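Review: Kalmont two-arm teleoperation kit

By Owen Bhattacharjee
August 2026

Last updated: corrected the note on spare fingers

The Kalmont kit is sold to small labs and workshops that want to show a robot a task by hand and record it. You hold a pair of light leader arms, the two working arms copy you, and the software saves the motion along with the camera video. I used it for most of a month on kitchen and packing tasks, and before that I had the Harnel single-arm set for comparison.

Setup took a morning. The arms bolt down easily, but calibration has to be done joint by joint, and the manual puts the steps in the wrong order. Do the elbow before the wrist. If you do it the way the booklet says, the gripper ends up tilted and you have to start again. I lost 90 minutes to that.

Once it runs, the follow is good. Small hand movements come through clean, and the delay is short enough that I stopped noticing it on the second day. The leader grips are less good. The trigger spring is stiff, and after 16 recordings in a row my index finger was sore. Harnel's trigger is softer, though the arm behind it is weaker and sags at full reach.

There is no force feedback. You judge contact by eye, and with soft items you will squeeze too hard at first. A plastic lemon forgives this. A thin bag does not, and I tore 2 of them while learning to hold one side open with the left arm and fill it with the right.

The recording software is called Furunton and comes with the kit. It starts and stops with a foot pedal, which I liked. Marking a bad take is slower than it should be: you have to leave the recording screen, find the take in a list and confirm twice. Playback on the real arms worked every time I tried it, as long as the objects were put back in the same spots.

The wrist cameras are small and sharp enough. The cables are the weak point. They come long, and they need more ties than the box includes.
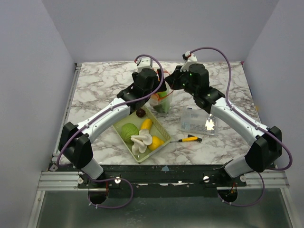 Food packing on the marble-pattern table, with both grippers up at the clear container and the basket in front.

For packing work, I would give the reach a pass and the fingers a fair. They are dark, narrow and slippery on anything round. Rubber sleeves fixed most of it. Spare fingers are sold in sets, and the set fits either arm.

I would buy it again for two-handed tasks. For simple pick and place, the Harnel set costs less and is quicker to put away.

Comments

benchtop_r: Same problem with the calibration order. Support sent me a corrected page after I wrote in, so it's worth asking.

mill_lane: Does the pedal work on the older version of the software?

tapeandties: The trigger spring can be swapped. It took me 10 minutes per grip and it's much easier on the hand now.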